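Ellwood Evening Program
Computer Hardware 1: From the Outside In
Handout for Session 4: Inside the Tower
Instructor: Siriporn Panyasiri. Bench help: Gumaro Barajas

What we're doing tonight

This is my favorite session of the whole course, and I'll try not to talk too fast. So far we have looked at computers from the outside and drawn a lot of boxes with arrows between them. Tonight the side panel comes off and the boxes turn into real parts you can point at. By the end of the evening I'd like you to be able to look into a tower you've never met before and find your way around it. Drive bays first, cables second, then the board.

Bring the block diagram from Session 3. If you lost it, Xiaoyan Yao put clean copies in the tray by the door.

Before you open anything

Shut the machine down, switch off at the back if there's a switch, and pull the power cord. Then press the front power button once and let go. Lay the tower on its side with the removable panel facing up. Wrist strap on, other end clipped to bare metal on the case. Screws go in the muffin tin, one cup per job, and please write the job on a scrap of paper and put it in the cup with them (I have mixed up case screws and drive screws more times than I care to admit).

Edges inside a case can be sharp. Move slowly the first few times.

Getting your bearings

Start with the biggest things. The power supply is a metal box with a safety label on it and a grille for air. The motherboard is the large flat green board, though on other machines it may be black, blue or even red. Everything else in the case either plugs into the board, takes power from the supply, or does both. If you can name those two you have your north and south, and the rest is walking.
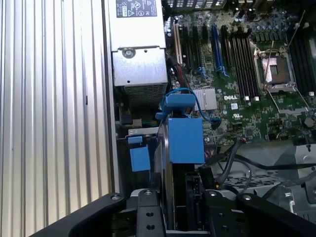

Why are there so many different lengths and colors of slot on one board?

The length tells you what kind of card fits and how much data it can move at once. The color is up to the maker of the board. Some makers use it to mark a faster slot or to pair up memory slots, so the manual for that exact board is the place to check before you trust a color.

Expansion slots take cards: network, graphics, sound, extra drive ports. Memory slots are narrower, sit close together in banks, and have a clip at the end that swings out and snaps back over the module. Learn the clip! It is the quickest way to tell a memory slot from a card slot when you're squinting into a dark case.

The processor socket

The socket is the square with the metal frame and the levers. It is also the one part I ask you not to touch tonight. The contacts are tiny, and on a big server socket there can be about 4,000 of them, all of which need to stay straight. We'll do a whole evening on processors later and you'll get to work the levers on a scrap board first. Looking is fine. Look as long as you like, they're beautiful things.

The chipset and its heat sink

People expect the only heat sink to be the one on the processor, and then they find a second, smaller one out on the board and ask me what went wrong. Nothing did. The chipset passes traffic between the processor and the slower parts of the machine, drives and ports and so on, and all that passing along makes heat. A block of metal with fins is often all it needs.
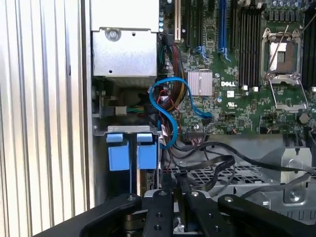 Learning to find a part again is half of this course, so get into the habit of writing down landmarks. Hedvika Koubek taught this class before me at Sturnthorpe and she made everybody keep a landmark list, which I thought was fussy until I needed one. A good entry uses something that won't move. Printing on the board is excellent for this: "chipset heat sink, just up and left of the DELL logo" is an entry anybody can follow six months later. "The shiny thing near the cables" is an entry I have really been handed. Pieces of colored plastic are helpful too, and the two blue latches side by side below the dark bay make a fine landmark for the drive end of the case. Blue or green plastic on a part very often means you're meant to handle it there, by the way, so your list doubles as a list of places to put your fingers.

Cables

There are two families: cables that carry data and cables that carry power. Sort them in your head before you touch one.

Data cables for drives used to be wide flat ribbons. We have a couple in the box of old stuff and I'll pass them around, they're great for seeing just how many separate wires were involved. SATA cables replaced them. They're thin, they bend nicely, and each one runs from a single drive to a single connector, so you can trace it with a finger from end to end.

Power cables come out of the supply in bundles. The usual wire colors are worth copying into your notebook:

Black: ground
Red: 5 volts
Yellow: 12 volts
Orange: 3.3 volts
Green (main board connector): the wire that tells the supply to switch on

Makers do sometimes go their own way, so treat the list as a first guess.
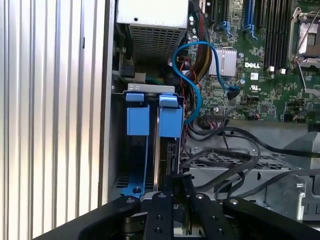
Fig. 3. Blue SATA cable looping past the power wires to its connector on the board.

When you unplug a cable, hold the plug and leave the wire alone. Some SATA plugs have a little metal spring you squeeze first. If it won't come with a gentle pull, stop and look for the spring or call Gumaro over.

Drives and carriers

A 3.5-inch hard drive can be fixed to its bay with four screws, or it can ride in a plastic carrier that snaps around it and clicks into place. I love carriers. No tools, nothing to drop down behind the board, and the drive comes out in your hand with its label still readable. Things to remember:

Both cables off before the drive moves.
Squeeze or lift the tabs, then slide straight. No wiggling.
Hold the drive by its sides, fingers off the circuit board underneath.
Set it down on the foam pad, label up.
Copy the model number and capacity from the label while you have it out.
Going back in, check that no cable is pinched behind the carrier, then push until it clicks.

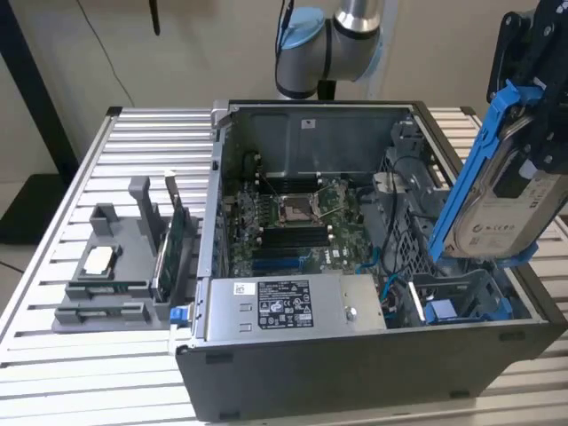

Bench work

Work in pairs. One person handles parts and the other writes, and you trade places halfway. Skye Ritchie will come by with the flashlights, take one, the overhead lights make deep shadows in a case.

1. Sketch the inside of your machine as a plain rectangle. Put in the power supply, the board and the drive area.
2. Add the processor socket, each bank of memory slots, and the expansion slots.
3. Write a landmark list with an entry for every part on the sketch.
4. Trace one data cable and one power cable from end to end and draw them in.
5. Take one drive out, copy the label, and put it back.
6. Swap sketches with the next pair. Can you find their chipset heat sink from their list alone? If you can't, tell them which entry threw you.

Words to know for next week

Chassis, carrier, retention lever, expansion slot, chipset, load plate, latch, ground.

Reading

Chapter on buses in the Trerberg workbook, skipping the part on timing diagrams. Have a look at the memory section too if you have the time, it's short and the drawings are terrific.

Extra wrist straps are in the gray drawer. Please bring back the ones you borrowed.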